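Simulated kitchen helps two-armed robot learn utensil tasks

December 9, 2021

A research group at Vasconcelos has reported that a two-armed robot can learn to handle kitchen utensils almost entirely in simulation, with only a small set of human demonstrations to start from.

The method, named Galach, begins with 15 demonstrations recorded by an operator. Software then replays each one with changes to the layout of the counter, the lighting and the starting pose of both arms. Attempts that fail in the simulator are thrown out, and the rest are used to train the control policy.

"We wanted to see how far a small number of recordings could be stretched," said Gleice Macedo, who led the work. "The hands are the hard part. A simple two-finger grip is forgiving – a hand with several fingers is not."

The group tested the method on 27 utensil tasks. Policies trained on the expanded data finished 122 more trials than policies trained on the original recordings alone. Most of the remaining failures came from the tool turning in the grip after it was picked up.

Each task uses a mix of counters, plates and tools, so the policy does not settle on one kitchen. Both arms are simulated in every run, including tasks that need only one hand.

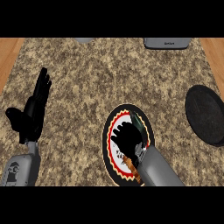
The right hand holds a utensil with a wooden handle over a plate in the simulated kitchen, while the left hand stays raised and empty.

Trials on a physical robot are planned for February, starting with 10 of the tasks.

Comments (3)

pvr_mech: Does the simulator model slip at the fingertips, or is the grip fixed once it closes?

Dalia: Would like to see the failure cases broken out by tool.

k.owens: Same question as above about slip. The paper summary skips over it.

Related items
Tosudine opens robot hand test lab
Bisex updates its motion planning software
Teaching robots to load a dish rack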